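Mosness 老屋语言交换小组 招募参加者

发布：2019-12-06
联系人：Giang Từ（越南语和中文都可以联系）

各位朋友好，我们是一个学中文的小组，成员多数是外国人，平时在 Mosness 老屋的二楼见面。这个活动从去年十一月开始，现在想招募10位新的参加者，一起读书、谈话和写作。不收学费，只请每位付茶水和复印的费用，每月4欧元。

老屋是木梁的屋顶，说话有一点回声，所以我们朗读的时候习惯慢一点。

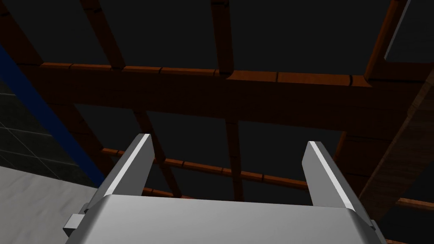
我们需要什么样的人

一、母语是中文的人，愿意听别人慢慢地说，也愿意改正错误。请不要太客气，错了就告诉我们。
二、正在学中文的人，至少学过两年，可以读简单的短文。
三、每个月能来2次，每次两个小时。如果不能来，请提前一天通知 Noemi Ferreira。

年龄和职业没有限制。带孩子来的人请先写信问一下，因为楼梯比较陡。

活动怎么进行

前半部分大家读同一篇文章，后半部分两个人一组谈话，一半时间用中文，一半时间用对方想练习的语言。目前组里有葡萄牙语、越南语、英语和斯瓦希里语。Senan Egan 负责选文章，他比较喜欢散文，如果您有别的建议，他会很高兴收到。

春天我们打算做一本小册子，每人写一篇，题目是“窗”。写多长都可以，手写也可以，Kanini Sang 会帮忙打字和排版。

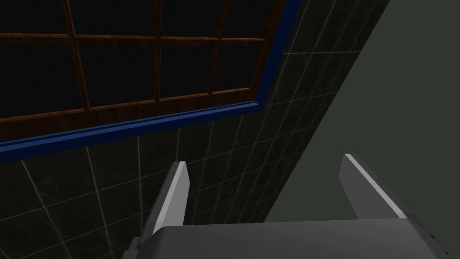
老屋的窗，蓝色窗框，棕色木格

已经写好的几篇放在书架上，名字叫《Lolus》的文件夹里，参加者可以随便看，但是请不要带回家。

报名方法

请写一封短信，用中文，大概说明您是谁、为什么想参加、哪几个晚上有空。有语法错误完全没有关系，我们自己的信也常常有。信可以交到 Tawfik 书店的柜台，写明“语言交换”，或者寄到信箱821号。收到以后，Niall Forsyth 会给您回信，并约一个时间见面谈一谈。
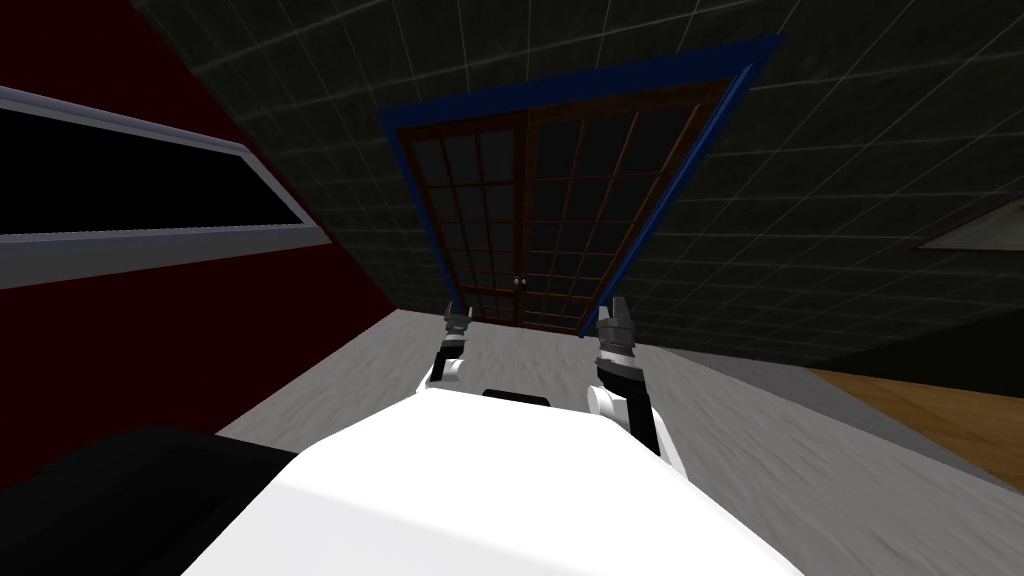

分类：文化与教育 / 招募 / 语言学习

补充说明：报名的人如果超过名额，我们按照收到信的先后安排，其余的朋友会放在等候名单上。第一次来可以只旁听，不必马上决定。房子里请换拖鞋，拖鞋我们准备。自行车请停在后院，不要靠在门上。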